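Decken, Überwürfe und Plüsch richtig waschen, trocknen und aufbewahren

Haushaltstipps: Textilien im Wohnzimmer

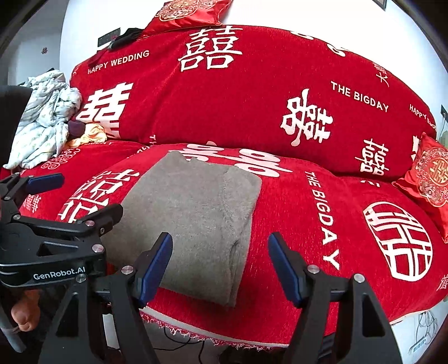

Flauschige Decken und Sofaüberwürfe werden im Haushalt meist seltener gewaschen als Bettwäsche, obwohl sie genauso viel abbekommen: Krümel, Hautfett, Tierhaare, Staub. Wer jeden Abend darunter sitzt, sollte eine Wohndecke im Winter einmal im Monat waschen. Im Sommer reicht es, sie vor dem Wegräumen gründlich zu reinigen. Überwürfe, die fest auf dem Sofa liegen, kommen alle zwei Monate dran, bei Hunden oder Katzen im Haus öfter.

Vor dem Waschen

Zuerst das Etikett lesen. Bei Plüsch und Fleece aus Polyester steht dort fast immer 30 oder 40 Grad, Schongang. Fehlt das Etikett, bei 30 Grad bleiben.

Decke nach draußen tragen und ausschütteln. Danach mit einer weichen Bürste in Strichrichtung abbürsten. Haare, die in der Maschine landen, verfilzen dort mit dem Flor und gehen später schlechter heraus als vorher. Gegen Tierhaare hilft auch ein leicht angefeuchteter Gummihandschuh: anziehen, immer in eine Richtung streichen, die Haare rollen sich zu kleinen Würsten zusammen und lassen sich abnehmen.

Flecken vorher behandeln. Nach der Wäsche sind viele davon schwerer zu entfernen, nach dem Trockner oft gar nicht mehr.

Rote und andere kräftig gefärbte Stoffe beim ersten Mal allein waschen. Wer wissen will, ob ein Stoff noch abfärbt, feuchtet ein weißes Tuch an und drückt es eine Minute auf eine unauffällige Stelle. Bleibt das Tuch weiß, darf das Stück zu anderen dunklen Farben. Zu hellen Decken würde ich ein rotes Stück trotzdem nicht geben. Farbfangtücher nehmen etwas auf, aber bei einem großen Überwurf kommen sie schnell an ihre Grenze.

Die richtige Menge in der Trommel

Eine große Plüschdecke füllt eine gewöhnliche Trommel allein. Man muss oben noch eine Hand breit Luft haben, sonst wird das Waschmittel nicht ausgespült und der Flor fühlt sich hinterher stumpf an. Passt die Decke nur mit Drücken hinein, ist der Waschsalon die bessere Wahl. Die großen Maschinen dort fassen 18 Kilo, das genügt für jeden Sofaüberwurf und auch für ein dickes Federbett.

Kleine Fleecedecken kann man zu zweit waschen. Nicht mit Handtüchern zusammen, die fusseln und die Fussel setzen sich im Plüsch fest.

Waschmittel

Flüssigwaschmittel für Feines oder Buntes, und zwar weniger als auf der Flasche steht. Bei mittelhartem Wasser nehme ich für eine normal verschmutzte Decke die Hälfte der angegebenen Menge. Pulver löst sich bei 30 Grad nicht immer vollständig auf und hinterlässt auf dunklen Farben weiße Streifen.

Weichspüler weglassen. Er legt sich um die Fasern, die Decke nimmt danach schlechter Feuchtigkeit auf und der Flor klebt mit der Zeit zusammen. Stattdessen 100 ml hellen Haushaltsessig ins Weichspülerfach geben. Der Geruch ist nach dem Trocknen weg. Bei Decken mit Wollanteil lieber ein Wollwaschmittel und keinen Essig verwenden. Essig und chlorhaltige Reiniger dürfen nie zusammenkommen, auch nicht in der Maschine.

Schleudern mit höchstens 800 Umdrehungen, bei langem Flor mit 600. Bei höheren Drehzahlen entstehen Liegefalten, die bei Plüsch lange sichtbar bleiben.

Trocknen

Am besten trocknet eine Decke über zwei Leinen. Hängt sie nur über einer, liegen die beiden Hälften aneinander und innen bleibt es lange feucht. Auf dem Wäscheständer lässt man zwischen den belegten Stäben jeweils zwei frei.

Kräftige Farben nicht in die pralle Sonne hängen. Ein Nachmittag im August reicht, um bei manchen Rottönen einen helleren Streifen zu bekommen, genau dort, wo die Decke über der Leine lag. Halbschatten mit etwas Wind ist besser.

In den Trockner nur, wenn das Etikett es erlaubt, und dann auf niedriger Stufe. Polyesterplüsch verträgt keine Hitze. Die Faserspitzen schmelzen an, der Flor wird kratzig, und das lässt sich nicht rückgängig machen. Aus demselben Grund nie eine Decke über einen heißen Ofen oder Heizlüfter legen.

Solange die Decke noch etwas feucht ist, einmal kräftig aufschütteln und mit der Hand gegen den Strich fahren, danach mit dem Strich. Das richtet den Flor auf.

Plattgelegener Flor

Auf jedem Überwurf gibt es nach einiger Zeit Stellen, die glatt und glänzend wirken, meist auf der Sitzfläche und an den Armlehnen. Das ist kein Schmutz. Man behandelt sie so:

Wasser in eine Sprühflasche füllen, lauwarm.
Die Stelle leicht einnebeln, nicht durchnässen.
Zehn Minuten warten.
Mit einer weichen Kleiderbürste in kurzen Zügen gegen den Strich bürsten.
Trocknen lassen und noch einmal bürsten, diesmal mit dem Strich.

Wer einen Dampfglätter hat, kann damit aus einer Handbreit Abstand arbeiten. Die Düse darf den Stoff nicht berühren. Ich benutze einen alten von Wekska, der für Hemden nicht mehr genug Druck hat, für Plüsch aber völlig ausreicht. Bügeln ist bei Plüsch und Fleece tabu, auch auf der kleinsten Stufe und auch mit Tuch dazwischen.

Flecken

Grundregel für alle: tupfen, nicht reiben. Vom Rand zur Mitte arbeiten. Jedes Mittel zuerst an einer verdeckten Ecke ausprobieren.

Kaffee und Tee: Mit Küchenpapier aufnehmen, mit kaltem Wasser nachtupfen, dann etwas Flüssigwaschmittel auf den Fleck, eine Viertelstunde warten, auswaschen. War Milch dabei, die Decke danach ganz waschen, sonst riecht die Stelle.

Rotwein: Mineralwasser auftupfen, so viel wie möglich mit Papier herausziehen. Salz bringt auf Plüsch wenig und scheuert beim Herausbürsten.

Schokolade: Hart werden lassen. Mit einem Löffelrücken abheben, was sich abheben lässt. Den Rest mit lauwarmem Wasser und einem Tropfen Spülmittel lösen.

Fett: Speisestärke darüberstreuen, über Nacht liegen lassen, absaugen. Bei Bedarf wiederholen. Danach Spülmittel, verdünnt.

Blut: Nur kaltes Wasser. Bei warmem gerinnt das Eiweiß und der Fleck sitzt fest.

Kerzenwachs: Ein Kühlakku darauf, bis das Wachs bricht, dann Stück für Stück herauszupfen. Die bekannte Methode mit Löschpapier und Bügeleisen ist für Baumwolle in Ordnung, für Polyesterflor nicht.

Kaugummi: wie Wachs. Kleine Decken können für ein paar Stunden in den Gefrierschrank, in einer Tüte.

Ein Fleckenwasser zum Selbermischen

Für frische Flecken auf Sofaüberwürfen, die man nicht jedes Mal abziehen will:

125 ml destilliertes Wasser
4 Tropfen farbloses Spülmittel
1 Teelöffel heller Haushaltsessig

In eine kleine Sprühflasche füllen und beschriften. Vor Gebrauch schwenken, nicht schütteln, sonst kommt nur Schaum heraus. Aufsprühen, mit einem weißen Tuch abtupfen, mit klarem Wasser nachtupfen. Die Mischung hält sich ein paar Wochen. Farbiges Spülmittel kann auf hellen Stoffen einen Rand hinterlassen.

Wenn der Überwurf rutscht

Auf glatten Bezügen, vor allem auf Leder, wandert jeder Überwurf nach vorn. Am einfachsten ist es, den Stoff tief in die Ritze zwischen Sitz und Rückenlehne zu schieben und dort mit einer Rolle festzuklemmen. Geeignet sind zusammengerollte Zeitschriften mit Gummiband, Schwimmnudeln, auf Länge geschnitten, oder die Schaumrollen, die es als Zubehör zu kaufen gibt. Die von Skivudmont sind etwas weicher als eine Schwimmnudel und drücken beim Sitzen weniger, kosten dafür deutlich mehr.

Eine Antirutschmatte unter dem Überwurf hilft ebenfalls. Auf Leder keine Matte aus PVC verwenden, der Weichmacher kann die Oberfläche angreifen. Sicherheitsnadeln halten auf Stoffsofas gut, reißen aber bei Plüsch Löcher ins Grundgewebe, sobald sich jemand schwungvoll hinsetzt.

Elastische Bänder kann man an den Ecken annähen und unter dem Sofa verbinden. Dafür breites Gummiband nehmen und die Ansatzstelle mit einem Stück festem Baumwollstoff unterlegen.

Statische Aufladung

Im Winter knistert Kunstfaser. Ursache ist die trockene Heizungsluft. Eine Schale Wasser auf der Heizung bringt ein wenig, öfter kurz lüften und weniger stark heizen bringt mehr. Die Decke selbst kann man mit der Sprühflasche ganz leicht anfeuchten. Im Trockner helfen Bälle aus Wolle, sie müssen nach einer Weile einmal mitgewaschen werden.

Falten und aufbewahren

Plüsch immer mit dem Flor nach innen falten, wenn er in den Schrank kommt. Außen sammelt sich sonst der Staub, und die Knickkanten drücken sich stärker ab. Locker falten oder rollen. Nichts Schweres darauflegen.

Vor dem Einlagern müssen Decken vollständig trocken sein. Nach dem Abnehmen von der Leine noch eine Nacht über einer Stuhllehne hängen lassen.

Vakuumbeutel sparen Platz, eignen sich aber nur für dünnes Fleece. Dicker Plüsch braucht nach einem halben Jahr im Beutel lange, bis er wieder steht, und manche Knicke bleiben. Besser sind Baumwollbezüge: Ein alter Kopfkissenbezug nimmt eine Wohndecke bequem auf und lässt Luft durch. Für große Überwürfe einen Bettbezug verwenden.

Wolldecken brauchen Schutz vor Motten. Zedernholz verliert mit der Zeit seinen Geruch und muss mit feinem Schleifpapier angeraut werden. Lavendelsäckchen jedes Jahr neu füllen. Decken aus reiner Kunstfaser werden von Motten kaum beachtet, solange sie sauber sind.

Kleine Reparaturen

Gezogene Fäden nicht abschneiden. Mit einer stumpfen Sticknadel auf die Rückseite ziehen und dort verknoten.

Löst sich die Einfassung an einer Fleecedecke, genügt ein Knopflochstich von Hand mit doppeltem Polyestergarn. An der Maschine eine Jerseynadel einsetzen und die Stichlänge auf 3 bis 3,5 stellen, sonst wellt sich der Rand.

Brandlöcher, etwa von Funken aus dem Kamin, sind bei Kunstfaser hart umrandet. Den harten Rand mit einer kleinen spitzen Schere wegschneiden und von hinten einen Flicken gegennähen. Bügelflicken scheiden wegen der Hitze aus.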